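**Velovico student robotics club: minutes, August 21, 2020**
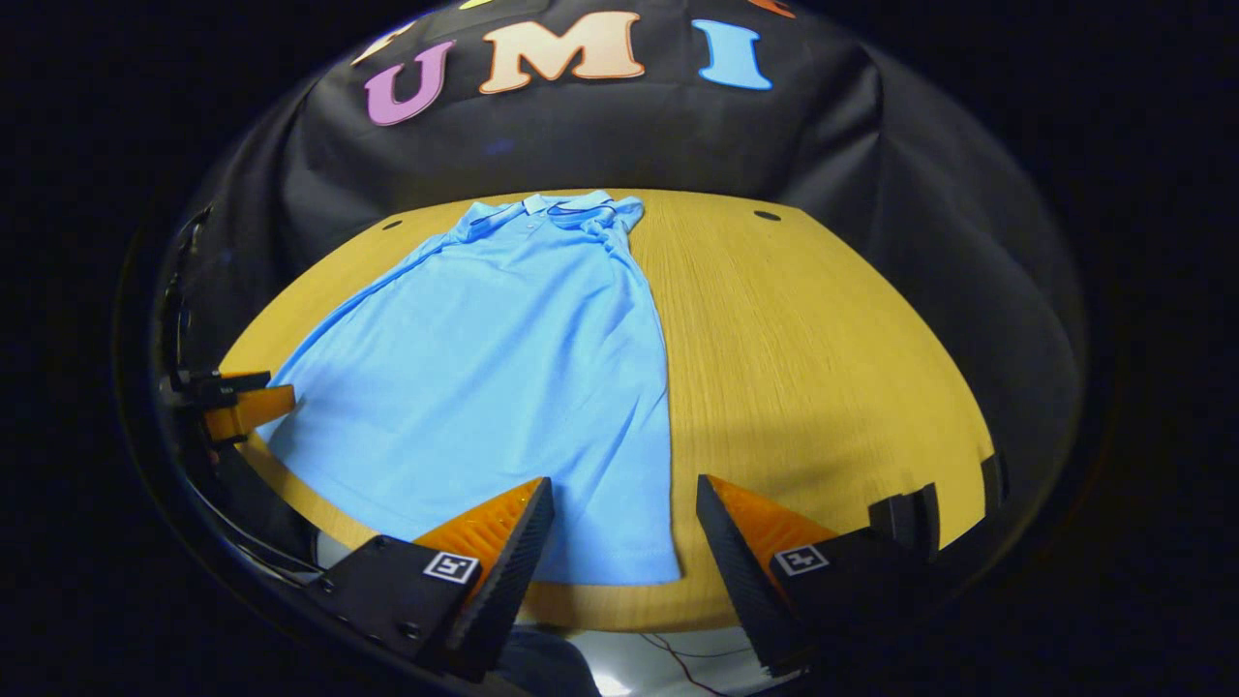

*Shirt folding station, hem side.*

**Minutes:** Fatos Milošević

1. Last meeting's minutes approved with no changes.
2. Folding project. Goal stays at 300 demonstrations of the polo shirt, with 80 recorded to date. Sleeves go first, then hem to collar. Anyone recording should lay the shirt face-up with the collar at the backdrop end.
3. Budget. $145 left of $500. Spare finger pads approved. Fatos will order.
4. Dravier demo day moved to September. Sign-up sheet goes out by email.

Open: who keeps the key to the supply cabinet.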